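第3章 毎日の読み物と祈りの時間を設定する

「ラナ聖書日課」をお使いくださりありがとうございます。この章では、朝夕の読み物と祈りの時間をご自分の暮らしに合わせて整えていく手順を、ゆっくりご案内します。機械の操作はどうも苦手で、という方も多いと思いますが、どうぞお茶でも召し上がりながら、一つずつお進みください。途中でやめても、そこまでの設定はきちんと残ります。

3-1 読む計画を選ぶ

1. 最初の画面で「日課」を押します。
2. 「計画を選ぶ」を押すと、詩編をゆっくり読む計画、福音書を続けて読む計画、旧約と新約を並べて読む計画が表示されます。
3. お好きな計画を押し、「この計画で始める」を押します。
4. 開始日を選びます。何も選ばなければ、翌朝から始まります。

注記:はじめての方には、福音書を続けて読む計画をおすすめしています。一日分は朗読で10分ほどもかからない長さに区切ってありますので、出勤前や、お弁当のしたくが済んだあとにも無理なく読めます。レビ記から意気込んで始めて二月ごろに息切れしてしまった、というお便りをずいぶんいただきました(かく言う編集担当のわたしも、その一人です)。

3-2 祈りの時刻を知らせる鐘

鐘の音は、ブラリス修道院の小さな鐘を録音したものです。朝、昼、晩の3回まで鳴らすことができ、時刻はそれぞれ自由に決められます。

1. 「日課」の画面で「鐘」を押します。
2. 鳴らしたい時間帯の横にある丸を押して、緑色にします。
3. 時刻の数字を押し、上下に動かして合わせます。昼の鐘は、はじめは12時になっています。
4. 「試しに鳴らす」を押し、音の大きさを確かめます。
5. よろしければ「保存」を押します。

ご注意:礼拝や聖書研究会に出席されるときは、「しばらく静かに」を押しておいてください。お使いの端末を消音にしていても、鐘だけは鳴る設定になっている場合があります。説教の一番静かなところで鳴り出しますと、ご本人がいちばん慌てますので。 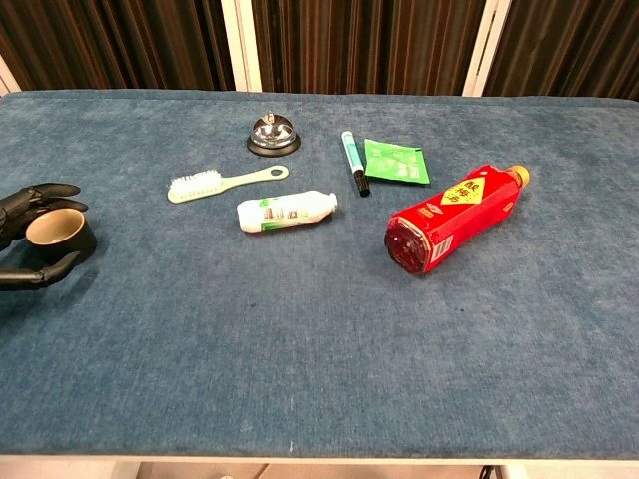
図3-1 青い布のテーブルと小さな黒いカップ

3-3 グループで一緒に読む

同じ箇所をご家族や教会のお仲間と読みたいときは、グループを作ります。一つのグループには50人まで参加できます。

1. 「仲間」の画面で「新しいグループ」を押します。
2. グループの名前を入れます。あとから変えられますので、ひとまず「木かげの会」でも「祈りの輪」でも、思いついたものでけっこうです。
3. 画面に出た合い言葉を、招きたい方にお伝えください。
4. 招かれた方は、ご自分の端末で「合い言葉で入る」を押し、それを入力します。
5. 全員がそろったら、世話役の方が「計画をそろえる」を押します。

注記:「計画をそろえる」を押すと、参加者それぞれの日課がグループの計画に切り替わります。それまで読んでいた計画は「お休み中」の欄に移り、しおりも書き込みも消えません。

ご注意:祈りの課題を書き込む欄は、グループの全員が読めます。病気やご家庭の事情など、他の方に関わることをお書きになる前に、ひとことご本人に確かめていただければと思います。

3-4 注解を表示する

読んでいる箇所の下に、短い注解を添えることができます。フィオン・ハウエルズの「朝の手引き」が最初から入っており、古代の暮らしや地名、祭りのしきたりなどがやさしい言葉で説明されています。

1. 本文を開き、右上の「本」のしるしを押します。
2. 「注解を添える」を押します。
3. 文字の大きさを選びます。本文より一段小さくも、同じ大きさにもできます。

注解がかえって気になって本文に集中できない、という日もあるでしょう。そのようなときは、同じしるしをもう一度押せば隠れます。

3-5 うまくいかないとき

鐘が鳴らない:端末の「通知」の設定で、ラナ聖書日課が許可されているかをお確かめください。

日課が進まない:前の日の「読み終えました」が押されていないかもしれません。読めなかった日は「とばす」を押していただいてかまいません。お叱りの表示などは出ませんから、どうぞご安心を。

グループに入れない:合い言葉の大文字と小文字をご確認ください。それでも入れない場合は、世話役の方に新しい合い言葉を出してもらってください。古いものは使えなくなります。

朗読の速さを変える方法は、第4章に記してあります。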